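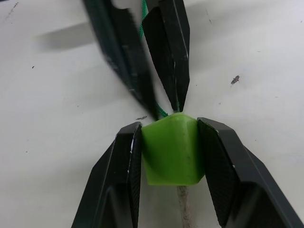
Département de mathématiques appliquées — Unité Jeux et probabilités

Séance 3 : le tournoi avec recave

Notes rédigées par Nkrumah Amissah

On considère un tournoi de poker avec 287 inscrits. Le droit d'entrée est de 100 euros et chaque joueur peut se recaver une seule fois, au même prix. On note p la probabilité qu'un joueur utilise sa recave.

La dotation moyenne vaut alors D = 287 × 100 × (1 + p), avant le prélèvement de l'organisateur. On suppose que p est identique pour tous — c'est une hypothèse forte, nous la discuterons en TD.

À préparer :
Exercice 1. Calculer D pour p = 0,2.
Exercice 2. Refaire le calcul si deux recaves sont autorisées.

Les corrigés se trouvent sur Skilia, dans le dossier de décembre. Pour les questions, écrire à Stavros Todorova.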